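Fluston table cover, wipe-clean, cut to length

Home / Kitchen and dining / Table covers

Width 143 cm. Sold by the metre or as a ready piece of 283 cm.
Maker: Arnier
Seller: Ásgeirsdóttir, household textiles
Delivery: usually in the same week, rolled on a cardboard tube

The Fluston is our most ordered table cover for daily use. It has a soft back of brushed cotton and a thin coated face, so you can wipe it with a cloth after the meal and do not need to put it in the washing machine. We have sold it for many years, and the quality has changed only one time, when Arnier made the coating a little thinner. Some customers were worried about this, but in our opinion the cover falls better over the corners now.

The 283 cm piece is meant for a table of eight places with a normal overhang at both ends. If your table is shorter, please measure the top and add the overhang two times, one for each end. Many people forget the second one and then they write to us. We cut with a straight blade and the edge does not fray, so a hem is not necessary. If you want a hem anyway, we can sew it for you, but then the piece cannot be returned.

Patterns

The pattern is printed, not woven. There are plain colours, stripes, small flowers and several geometric prints. The colours on a screen are never completely the same as on the cloth, and the greens are the most difficult. Please order a sample before you buy a long piece. The sample is the size of a postcard and we take its price off your order afterwards. With large patterns, look also at where the repeat ends - on a short table you may get half of a motif at one side. 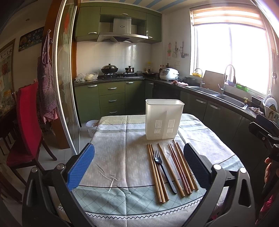
Ea Norðdahl wrote to us that her cover kept its fold lines for nearly a month, and that she would have liked to know this before the guests came. She had received it folded, from a shop which no longer sells it. She also asked if she could iron it from the back.

Yes, it is possible, with a cool iron and a dry towel between. Do not use steam, and do not iron the coated side at all. The easier way is to lay the cover on the table in the evening, in a warm room, and smooth it with your hands from the middle to the edges. In the morning most of the lines are weaker. For this reason we send everything on a tube now, also the short pieces, and we ask you not to fold it again when you put it away.

Care

Wipe with warm water and a little washing-up liquid. Tomato, turmeric and red wine should be removed soon, because the light prints take the colour. Do not use scouring cream or bleach. A hot pot must always have a mat under it. The cover can be washed by hand in the bath if it is necessary, but please hang it over a wide rail and not with pegs.

Underlay

On a glass or lacquered top the cotton back can slide. The Atside underlay is a thin felt that stops this and makes the table more quiet. It is cut 2 cm smaller than the table top on each side, so it is not visible. You can order it together with the cover, only write the size of the table in the message field.

Questions we often receive

Is it suitable for outdoors?
For an afternoon, yes. If it stays outside in the rain the back becomes wet and needs long to dry. We sell clips for windy days from May.

Can you make it round?
Yes, up to the width of the cloth. Sugeng Tarigan in our workshop cuts the round ones by hand, so please count with 2 extra working days.

Can I return a cut piece?
Samples and cut pieces cannot be returned if the length is what you ordered. If we have made the mistake, we send a new one and you keep the first.

For offers to restaurants and canteens, write to Jytte Egilsson at the shop address. Please tell her the number of tables and the length of each.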